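Plan de travail Ander, plateau blanc mat, distribué par Borkemia. Utilisé comme bureau d'appoint depuis octobre, contre un mur gris clair. Référence 2845 au catalogue, à ne pas confondre avec la 3701, de mêmes cotes mais à finition satinée.

Montage : piètement à régler avant la pose du plateau, deux personnes conseillées. La notice est correcte, sauf le schéma des entretoises, imprimé à l'envers dans mon exemplaire. Couple de serrage non indiqué.

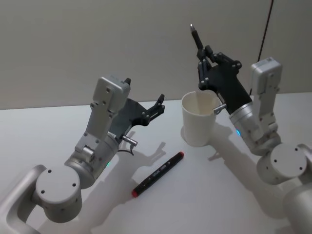 Rigidité : bonne au centre, moyenne dans les angles avant. J'écris souvent debout, en appui sur un coude, et le plateau ne vibre pas. Le modèle Sjöberg que j'avais auparavant fléchissait nettement dans les mêmes conditions.

Surface : aucun reflet gênant sous éclairage direct, les ombres restent douces.

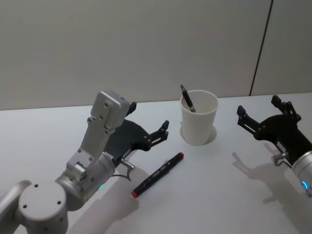 Le nettoyage demande un peu de méthode. L'encre de marqueur part à l'alcool si l'on intervient dans l'heure – au-delà, il subsiste un voile. Les gobelets en papier, comme le blanc sans impression posé sur le plateau, ne m'ont laissé aucune auréole, même après plus de 100 cafés. Une tasse en grès non émaillé, en revanche, raye. Delyth Skyrme, qui utilise la version satinée, constate l'inverse : moins de rayures, davantage d'auréoles.

Le chant arrière n'est pas protégé, et je l'ai repris au vernis Zatik en 2 couches. Pas de passe-câble d'origine.

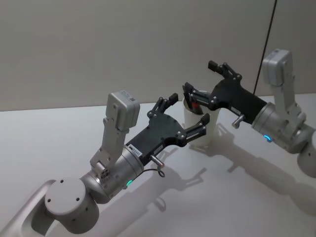
Le plateau Ander contre le mur gris clair, avec un gobelet blanc.

Points faibles : chant arrière, angles avant, notice. Le prix reste cohérent avec la finition. Je rachèterais la 2845, avec des patins plus larges.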